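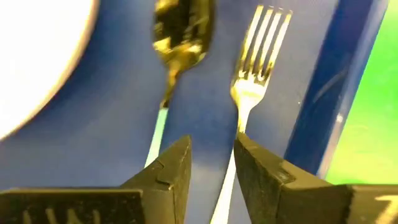 回复：[hutau 2149] 混柄色的勺叉，到底摆不摆得上同一个托盘

Fergal 这封信我早上七点读了一遍，中午又读了一遍，晚上把抽屉整个拉出来倒在桌上，因为你问的正好是我最近最上头的事：金头彩柄的勺叉能不能拆开混着用！我的答案是能，太能了，而且我觉得混着比成套还好看。我现在最喜欢的搭法是薄荷绿柄的勺子配白柄的叉子，两样的头都是金的，并排放在蓝托盘上，勺在左叉在右，柄朝着人。旁边那只白盘子边上带一圈奶油黄，靠最外沿还有一道略深的褐线，和金色一下子就接上了。你说你怕绿的和白的放一起像“凑数的”，我懂这个怕，我以前也这么想，后来发现只要金属那一头的颜色是一致的，柄怎么换，眼睛都认它们是一家。

先把你的信引在下面，后面我一段一段回，免得新来的朋友找不到上文。

Fergal Ní Bhriain 写道：
> 各位好，潜水很久，第一次发信，请多包涵。我的中文是跟我丈母娘学的，写得慢，有错请直接改。
>
> 我家去年秋天开始改用托盘吃饭。原因很无聊，厨房窗边那张小桌子放不下垫子，摆一张餐垫就要垂下去一截，孩子一扯全掉。换了托盘以后早饭顺多了，端过去就吃，吃完端回来就洗。
>
> 问题出在勺叉上。我买的是 Sistach 那种金头彩柄的，一盒 4 套，一色一套。我太太喜欢绿的，我喜欢白的，孩子每天换主意。结果不到两个月，洗碗机里出来的永远是这个颜色的勺和那个颜色的叉，谁也不肯重新配。我岳母来吃饭，看了一眼就说像食堂凑数的。她说得很客气，可是我听进去了。
>
> 所以我想请教三件事。
>
> 第一，不同颜色的柄放在同一个托盘上，有没有办法看起来是故意的？
>
> 第二，托盘上到底怎么摆？书上讲餐桌摆法，都是叉左刀右勺更右，盘子在中间。可我的托盘没那么宽，盘子放中间以后两边什么都塞不下。我现在是盘子推到一角，勺叉并排放另一边，不知道算不算野路子。
>
> 第三，柄和金属头接着的那一圈，各位怎么洗？我总觉得那里藏东西。是不是不该进洗碗机？
>
> 另外，我的托盘是浅灰的，金色放上去有点闷。有人用深一点的颜色吗？我看中一个 Kurup 的蓝托盘，还没下手。
>
> 谢谢大家。
> Fergal

好，开始回。

一、混色怎么看起来是故意的

我试下来最管用的一条：一个托盘里，勺和叉的柄色不要一样，但全桌的托盘要按同一个规矩来。比如今天定了“勺有颜色，叉一律白柄”，那就每个托盘都这样，有人拿绿勺配白叉，有人拿粉勺配白叉，远远看过去白叉是一条线，勺子在那儿跳来跳去，特别热闹又不乱。反过来“叉有颜色，勺一律白”也行，不过我个人觉得叉子头已经够花了，齿和齿之间的缝会把托盘的底色透出来，柄再上颜色就有点抢。勺头是整块的一片金，底下接一个彩柄正好。

如果家里白柄不够，可以单买。Sistach 单支卖的时候不分套，白色在我常去的那家店里色号是 77，包装背后的小标签上写着，别只看名字，因为“奶白”和“白”是分开的两个货，奶白那个偏暖，和薄荷绿放在一起就灰扑扑的（我买错过，现在那几支拿去舀猫粮了，猫没有意见）。

还有薄荷绿本身。这个颜色我夸多少遍都不够。光一强它就退得很淡，淡到柄尾那边几乎像白的，靠近金属的地方又还是绿。所以它跟白柄叉摆在一起，一点都不冲，像是同一个颜色调浓调淡。换成大红柄或者藏青柄，和白柄的反差就硬得多，那时候你岳母那句“凑数”我可能就得投她一票了。你太太喜欢绿的，眼光很好，请转告她。

至于孩子每天换主意，我建议就让他换。我们家的做法是勺子归他挑，叉子不归他挑。他挑得高兴，规矩也还在。

二、托盘上怎么摆

你那个不是野路子，我也是这么摆的！托盘和餐桌根本是两回事。餐桌摆法预设每个人面前有一大块地方，左右手都能伸开；托盘是要端着走的，东西放在哪里，首先影响的是端的时候稳不稳。我把盘子推到左上角，勺叉放右边，并排，头朝前，柄朝自己。这样有几个好处：

盘子靠着托盘的边，走路的时候它往那个方向滑也滑不了多远。以前我放正中间，端过门槛的时候它会自己转圈。

勺叉并排，拿的时候一只手就够得着。吃饭先用哪样就把哪样放靠里，我们家早饭吃粥和炒蛋，勺用得多，所以勺在靠盘子那边，叉在外面。晚饭吃面或者煎饺子，我就对调。这条没有道理可讲，看你家吃什么。

两样之间要留一条缝，露出托盘的底。我一开始图省地方，把勺叉贴在一起，甚至叠着放，端起来叮叮当当响一路，金属面上很快就有了细划痕。留开一条以后，声音小了很多，而且好看，底色隔在中间，两支都显得很精神。叉可以稍微斜一点，叉尖往右偏，人坐下来右手一伸角度正好。要是全都摆得笔直，看起来像医院送餐，我不知道为什么，反正就是像。

盘子前面那块空地千万留着，杯子或者小碗要放那里。你托盘小的话，杯子就不要上托盘了，单独拿。我见过有人硬要一趟全端过去，结果豆浆比人先到桌边。

左撇子的话整个镜像过来就好。我妹妹是左撇子，来我家住的那阵子，我替她摆了好几天才想起来这件事，她居然一直忍着没讲。

三、柄和金属头接的那一圈

这个问题问得太好了，我想把它单独拎出来讲，因为群里每隔一阵就有人为这一圈伤心。

金头彩柄这类勺叉，金属和柄的交界处有的做得很齐，一刀切的一条横线；有的做成斜口或者套筒，外面再包一圈。我偏爱横线齐口的，干净，手摸过去几乎没有台阶。挑的时候可以用指甲在接口上轻轻刮一圈，哪儿卡指甲，哪儿以后就藏东西。店里人会看你，随他看。

洗法我是这么来的：吃完马上用温水冲，别泡。泡是最伤的，一泡一下午，水就有时间往缝里走。海绵用软的那一面，沿着接口横着转，而不要顺着柄上下搓，上下搓等于把油往缝里推。婴儿奶瓶用的那种小刷子很好使，毛细，转两圈就行。冲完立刻用布擦干，擦的时候柄朝上头朝下，水往金属那边流，别让它停在接口上。晾的时候也一样，插在沥水筒里请让头朝下（我知道很多人习惯头朝上，怕脏，那就把筒底洗勤一点）。

洗碗机我的态度比较软。商家标了可以进就可以进，但我自己的都手洗。金色这种面，和别的钢勺挤在一个篮子里碰来碰去，碰久了就没那么亮了。你家要是非进不可，那就横躺在最上层的架子上，不要跟锅铲混在一篮，程序选温度低的，洗完马上开门，别闷在里面过夜。洗涤块也换温和一点的，带柠檬味的那种我不太敢用，我有一支旧勺就是用着用着颜色变成一块深一块浅，虽然我没法证明是它害的。

顺带说一句，金勺看起来“花了”，先别急着心疼。光面的勺头跟镜子差不多，周围有什么暗的东西它都照进去，半边发黑半边发金是常有的事。我第一次看见的时候以为氧化了，拿布擦了好半天，换个角度，黑的那块跟着跑到另一边去了。所以判断有没有真变色，要拿到窗边，转着看，跟着动的是倒影，不动的才是斑。

四、托盘颜色

蓝的！买蓝的！

金色放在浅灰上确实会闷，你没有看错，灰把金里面的黄吃掉了一些。放在蓝上完全不同，黄和蓝本来就互相抬，金边一圈都亮起来，连盘子那道奶油色的边也跟着显出来了。我这只白盘子用了很久，在木桌上从来没觉得它边上有颜色，一直当它是纯白的，放进蓝托盘的第一天我还以为拿错了盘子。

Kurup 那个蓝我在店里摸过，颜色很正，不过两边把手开口有点窄，手大的人先去试一下。你也可以看看 Atum 的，他们家蓝色偏沉，边沿低，盘子推到角上的时候不会被托盘边顶起来。这一点对你我这种“盘子推一角”的摆法特别要紧。边沿高又往里斜的托盘，盘子一靠上去就翘，汤汤水水的菜就不要想了。去店里看的时候，最好带上自己家常用的那只盘子，放进角落里按一按，看它坐不坐得平。我真的带过，用毛巾裹着放在包里，店员后来还帮我一起试，试得比我还认真。

面上有没有纹路也讲两句。太光的，端着走勺叉会溜；纹路太深的，米粒掉进去抠不出来。找那种手掌放上去推得动、但要稍微用点力的，就差不多。

如果一时不想换托盘，可以在灰托盘上垫一块蓝布餐巾，只垫放勺叉的那一侧，折成长条。我在换托盘之前这么过了一个冬天，效果也很不错，就是餐巾洗得勤。

五、抽屉（你没问，可是我忍不住）

混色用起来之后，抽屉的收法一定要跟着改，不然每天早上翻半天。我以前按颜色收，绿的一格，白的一格，粉的一格，每格里勺叉都有。成套用的时候这样最方便，混着用就惨了，摆一桌要从每一格里翻。后来改成按头收：勺一格，叉一格，柄的颜色不管。一下就快了！左手抓勺右手抓叉，一分钟摆完。

头全部朝里，柄朝外。这样一拉开抽屉看见的是一排颜色，特别开心，真的，早上起床气都能少一半。而且手拿的是柄，不会每次都在金面上按指纹。格子底下垫一层薄毡或者旧棉布，裁得比格子略小一点，每个月抽出来抖一抖。毡比棉布安静，棉布比毡好洗，我现在勺那格用毡、叉那格用棉布，因为叉齿容易勾毡毛。

切菜刀、开瓶器、削皮刀请通通搬到别的抽屉去。它们和金勺住在一起，谁吃亏一看就知道。

十月的时候我重新整理过一次，把所有单支的、落单的都放进一个小盒子，标签写“备用”。这个盒子特别有用，来客人的时候就从里面挑，每个托盘配一支不一样的，客人还能认自己的勺子，喝完汤放在水槽边也不会搞混。上次吃火锅，大家都是用柄色认的勺，比贴纸条强多了。

六、给岳母的托盘

这一段算私货。你信里最打动我的就是那句“她说得很客气，可是我听进去了”。我婆婆那一辈也是成套派，碗是一套，筷子是一套，少了一只整套都收进柜子里不用。我的办法是她来的时候，专门给她摆一个成套的托盘，勺叉同色，盘子用那只最白的，别人照样混。她坐下来看看自己的，再看看大家的，第二次来的时候就问我，怎么她的勺子没有颜色。现在她每次指定要薄荷绿的。你可以试试看，不保证，岳母和婆婆的操作系统也许不同。

七、几个小的零碎

叉子齿缝里的蛋黄，趁没干就冲掉。干了以后用小块湿布条，像用牙线那样拉一拉，千万别用钢丝球。

彩柄怕咖喱。白柄更怕。吃咖喱那天我全部换成旧的不锈钢勺，托盘也换，难看一天没关系。

柄如果有点发涩，用洗洁精兑温水擦一遍，再清水擦一遍就回来了。油膜比你想象的厚。

小孩用的话，叉子请选齿短一点、头圆一点的。大人这种细长四齿的，我家是到孩子自己会切煎蛋了才给。

托盘不要叠着收，竖起来插在柜子侧边，像放书那样，拿一个出来不用搬一摞。中间夹一张厚纸，免得磨。

端托盘下楼梯的时候，把勺叉横过来放在盘子和托盘边之间。平地我不管，楼梯我一定横，滑过一次叉子，从二楼一直响到一楼，邻居以为我家在敲钟。

最后，Fergal，你的中文很好，只有“包涵”前面那句我读得想笑，是好的那种想笑。蓝托盘买了以后请一定发信来讲！颜色、边沿、端着重不重、盘子坐得平不平，我都想知道。群里其他人如果有混三种柄色还好看的搭法，也请丢上来，我一直卡在粉、绿、白怎么排先后，粉勺放在蓝托盘上我总觉得甜过头，也许该配一只颜色深一点的盘子，这个周末我打算把柜子最上面那几只翻下来试一试。

Ho-yin Tseng

附：有人私信问我薄荷绿还买不买得到。我上次去的时候架子上还有，单支的勺比叉多，叉要等。想凑齐的可以先买勺，反正叉用白柄就好！

--
hutau 邮件列表，聊一切端上桌的东西
回信请保留主题行里的编号，引文请删到够用为止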